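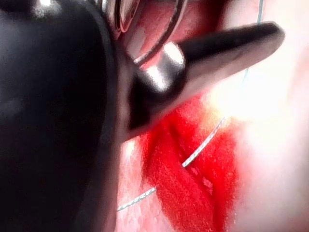 About us

Mavemik is a shared workshop in Ellatbridge for people who build robots and small automated machines in their own time. We rent one ground-floor unit with a machining area, an electronics bench and a clean room corner kept for fine manipulation work. Membership stands at almost 100.

Our longest-running build is Foka, a tabletop arm for handling thread and soft material. The workpiece is a tissue-like practice pad with a slit in it, and the aim is a controller that can place a jaw over the slit, find the strand and take hold of it without dragging the surface. Glare on the paler parts of a pad remains the main source of error in thread detection. Fine strands are lost first, and lighting is now treated as part of the controller settings.

Foka runs on 2 control boards, both laid out by members. Drawings, firmware and the parts list (311 lines at the last revision) are on the workshop server and may be copied by anyone who joins.

Zoëga is the second project, a belt feeder for sorting screws. It is at the stage of bench tests — the hopper still jams with anything under M3.

The unit is open every evening. New members complete an induction on the mill and the bench supplies before working alone. Materials above the value of 500 pounds need to be agreed with the project group in advance.

Page last revised January 2018.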